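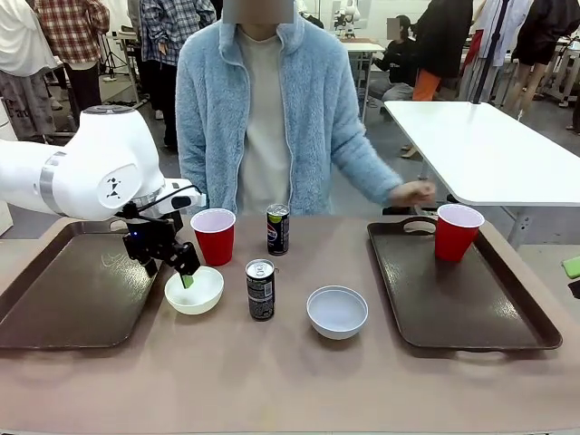

Wyn Humphreys asks whether a bowl that straddles the rim of a tray should be entered as "on the tray" or "on the table," and whether the answer changes if it is moved before the setting is finished. The current guidance is that such a bowl receives the value `edge`, that the value describes the setting at the moment of recording only, and that it is never corrected afterward to match the finished tray.

# Wasstead Tray Settings: Data Card

**Version:** 2
**Last revised:** 22 Jan 2025
**Status:** open for reading; corrections accepted

## Summary

Wasstead Tray Settings is a written record of how cups, bowls, and drink cans are arranged during the preparation of paired serving trays. It contains 300 settings and 895 item entries. A setting is a single table at a single moment. An item entry is one object in that setting, described by its type, color, and place.

The collection was prepared for the Wasstead service training program, where new staff learn to lay out two trays side by side. It is suited to studying the order of a table, the use of space between trays, and the wording people choose for small differences of position.

## Objects covered

| Item | Description used in the records | Notes |
|---|---|---|
| Tray | Dark brown plastic, raised edges | The cutout handle is recorded when it can be seen |
| Cup | Red plastic, white at the lip | Recorded as standing, tipped, or stacked |
| Bowl | White | Contents are recorded separately |
| Can | Dark aluminum, silver top | Printed graphics go in the remarks field |
| Small item | Any color | Entered by color if its nature is uncertain |

Trays define the setting and have no item entries of their own. Napkins, flatware, and paper goods are outside the scope of this version. Earlier drafts included them under "other," and the entries proved too uneven to keep.

## Structure

The file `settings.csv` has one row per setting. The file `items.csv` has one row per item entry and seven columns:

1. `setting_id`: links the item to its setting
2. `item_type`: cup, bowl, can, or small item
3. `color`: the plain color word, with a second word for the rim if it differs
4. `surface`: `left_tray`, `right_tray`, `table`, or `edge`
5. `position`: a short phrase, such as "near the back-left corner"
6. `contents`: `empty`, `filled`, `unclear`, or blank
7. `remarks`: free text

Left and right are given from the recorder's side of the table. Front means nearer the recorder. A person standing on the far side will see the tray positions reversed, and entries made from that side must be converted before they are submitted.

## Recording rules

**Cups.** The position of a cup is taken from its base. A cup standing close to the rim of a tray is still on the tray provided its whole base is within the raised edge. The two red cups in a paired setting are entered separately, even if they occupy similar places on their trays.

**Bowls.** A bowl resting fully on the bare table is entered as `table`, however close it is to a tray. A bowl that partly overlaps both is entered as `edge`, with the tray named in the remarks. Gray shading inside a white bowl is not a color and should be left out of the `color` field.

**Cans.** Cans standing between the trays belong to neither. Their relation to each other goes in the position field ("in front of and slightly left of the rear can"). Brand names may be copied only if legible. Where a logo is familiar but the lettering cannot be read, the recorder describes the colors.

**Small items.** An item held above a bowl is assigned no surface; the column is left blank and the bowl is named in the remarks. It does not become part of the bowl's contents until a later setting shows it there. "Small green object" is an acceptable entry. Recorders should not guess at a food, toy, or fastener in order to fill the space.

## Example entry

The following rows come from a setting that had reached the middle stage.

| item_type | color | surface | position | contents |
|---|---|---|---|---|
| cup | red, white rim | left_tray | near the right rim | |
| cup | red, white rim | right_tray | near the back-left corner | |
| bowl | white | edge | lower right corner of left tray | unclear |
| bowl | white | table | just left of right tray | empty |
| can | black | table | between trays, rear | |
| can | black | table | between trays, front | |

## Stages

Each setting carries one of the following stage labels.

- `start`: trays down, all items off the trays
- `middle`: at least one item placed and at least one still on the table or at an edge
- `complete`: each tray holds a cup, a bowl, and a can
- `cleared`: trays down, items removed to the side table

Stage is decided from the arrangement alone. A hand resting beside a tray has no bearing on the label.

## Sources and review

Settings were recorded at Wasstead beginning in September, with further material supplied by Koech. Dudel reviewed the position phrases and replaced several local terms ("kitchen side," "door side") with the front and back convention described above. Nuvon maintains the files and receives corrections.

Where two reviewers disagreed on a surface value, the setting was read a second time and both values were kept in the remarks. These have not been merged, and users who need a single value should take the one in the `surface` column.

## Known limitations

- Tray color is limited to dark brown. The records offer no help in describing lighter trays or patterned liners.
- The `contents` column is often blank for cups, whose interiors are hard to see past the lip.
- Table color was recorded inconsistently. The same top is called pink, beige, and mauve by different recorders.
- Position phrases are in English only and vary in length.

## Corrections

Corrections should be addressed to Nuvon and should state the `setting_id`, the column concerned, and the proposed value. Requests to add item types are held for the next version. The question of whether `edge` should be divided into tray-side and table-side values remains open.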